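Fostance RM-2 Solvent-Free Road Marking Paint

Order code 668. Supplied in drums, white only.

Fostance RM-2 is a water-based marking paint for centre lines, edge lines and short transverse markings on asphalt. It is intended for highway departments, estate managers and contractors who maintain rural carriageways and need a line that can be renewed with ordinary spraying equipment. The product is made at our Clarkport works and is sold direct or through Ondrejka depots.

RM-2 may be applied over sound existing markings of the same type. Thermoplastic lines should be scored or removed first, as the paint will not bond reliably to a smooth surface. Loose grit, clay and vegetation must be cleared from the verge side before an edge line is laid.

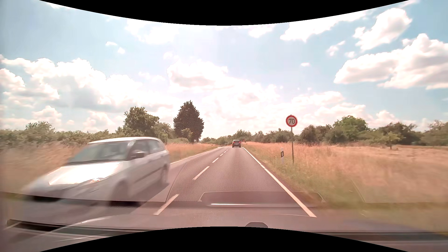
Marcela Hájek wrote to us after her second season with the product: "We use it on the lanes between the villages and it goes down well, but your old data sheet was too hopeful about damp mornings. We now start at ten and have had no lifting since." The data sheet has been amended accordingly. Application should not begin until the surface is visibly dry, and work should stop if rain is expected before the paint has hardened.

Preparation and use

Stir each drum slowly for two minutes — fast mixing draws in air and leaves pinholes in the finished line. Do not thin. Glass beads, where specified, are dropped on immediately behind the spray head; Flivier beads are stocked for this purpose under order code 2162. Traffic should be kept off the line until it no longer marks a gloved finger.
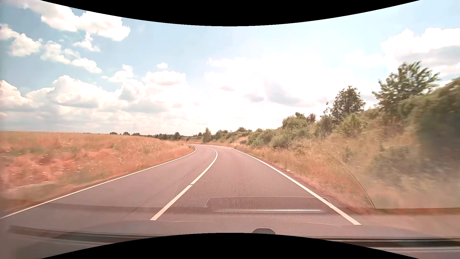
Where a new line meets an old one, the overlap should be short and square. Begin each run on a strip of card and lift the card while the paint is wet. Equipment may be flushed with clean water, but the washings must be collected and must not enter ditches or road drains.

Storage

Keep drums closed, upright and free from frost. Paint that has been frozen cannot be recovered and should be returned for disposal. Unopened drums may be stored for up to 2 years.

Ordering

Orders received by noon on Thursday are dispatched the following week. A replacement spray tip for RM-2 is available under order code 3059. Technical enquiries should be addressed to Kumudini Mridha at the Clarkport office, and requests for trial drums to Janka Hudec.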